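Veldale Desk Corner FAQ

Does the tablecloth slide?
Ours is plush, like a rug, and stays where it's put. Crumbs stay too.

Can I leave scrunchies on the plush?
Yes. Gingham holds its shape best, and a plush has nowhere else to be.

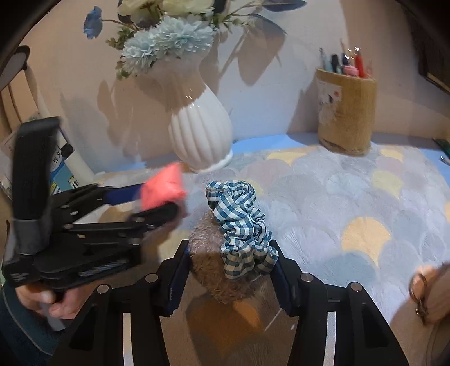 Flowers go at the back near the wall, pens to the right. Artificial blooms need dusting every 30 days, or whenever guests are due.

How many pens is too many?
If the holder won't stand up, that many.

Comments (2)

corken_90: mine has 300 hair ties and no plush. advice?

mossyteacup: Buy a plush.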